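Print this page | E-mail this page

Civil-Military Relations: Handout 5
Senior Military Appointments and the Role of the Legislature

Nisreen Yammine
18 Feb 2021

1. Scope

This handout covers the formal steps by which a head of a national armed force is chosen, confirmed and removed. It does not cover promotion below general or flag rank, which was dealt with in Handout 4. Students should read it together with the Stockdale chapter on executive discretion. The Lightfoot reply is optional.

The term "service chief" is used throughout for the senior officer of an army, navy or air force. "Joint chief" is used for the officer who sits above or beside the service chiefs. In some systems the joint chief commands forces. In others the post is advisory and the service chiefs keep command.

2. Three models of appointment

(a) Executive selection. The head of government picks from a list drawn up by the defense ministry. The head of state signs the order. The legislature has no formal part, though members may ask questions afterward.

(b) Executive nomination with consent. The head of government or head of state nominates, and one chamber votes. A hearing is usual but is not always required by law.

(c) Board selection. A standing board ranks the candidates and the executive may accept or return the list. Return is rare where the board must publish its reasons.

Most real systems mix these. A state may use model (b) for the joint chief and model (a) for the rest. When describing a case in written work, name the post first and the model second.

3. Seniority

Seniority lists are often treated as binding when they are only customary. The list matters in two ways. It sets the pool from which names are taken, and it sets the cost of passing over an officer. Where an officer who has been passed over is expected to retire, one appointment can clear several posts at once. Stockdale calls this the "step effect." Lightfoot accepts the effect but argues that it is weaker where retirement age is fixed by statute, as the posts would have opened within a short period in any case.

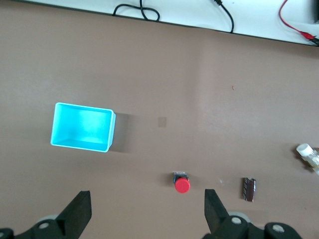 Fig. 1. Gripper fingers above a brown tabletop.

4. Term and extension

A fixed term limits the executive in one direction only. It makes early removal visible, but it does not prevent extension unless the law says so. Three questions should be asked of any statute:

– Is the term stated in the statute or in an order made under it?
– Who may extend it, and for how long?
– Does an extension need the same consent as the first appointment?

If the third answer is no, model (b) can turn into model (a) after the first term. This point was raised in last year's seminar by Tracey Haslam and is developed in her working paper, which is in the course folder.

5. Worked case: the Vosdale assembly

The Vosdale case is a teaching case and is used again in Handout 7. The assembly has 112 members. Consent to a nomination requires a simple majority of those present and voting, with a quorum of 40. The consent rule therefore sets a low floor: at the bare quorum, if all present vote, 21 votes are enough.

The nominee is heard by the defense committee before the vote. The committee may report for, report against, or make no report. A report against does not block the vote. Written questions may be sent to the nominee, and in the case as set the members send some 400. The answers are published with the committee report, except where the ministry certifies that an answer would disclose operational plans.

Students tend to treat the certificate as a veto. It is not one. The committee still receives the answer in closed session and may refer to its existence, but not its content, in the report.

6. Congratulation and public statements

Party leaders commonly issue statements when a new chief is named. These have no legal effect. They are still useful as evidence, as they show which parties accept the choice and how soon. Compare the timing of statements from government and opposition parties, and note whether the outgoing chief is mentioned. Do not infer support for a policy from a statement that only names the officer.

7. Reading

Stockdale, T., "Executive Discretion in Senior Appointments," chapter 3 (required)
Lightfoot, H., "A Reply on the Step Effect" (optional)
Haslam, T., "Extension Without Consent," working paper (required, sections 1 and 2 only)

8. Seminar preparation

Prepare one page on a state of your choice. Give the post, the model, the source of the term and the rule on extension. Cite the statute or order directly. Pages should reach Wenjie Shen before the seminar. The longer essay on removal is due in April – the question sheet will be handed out with Handout 6.

Last updated by W. Shen: section 5 corrected, quorum figure added.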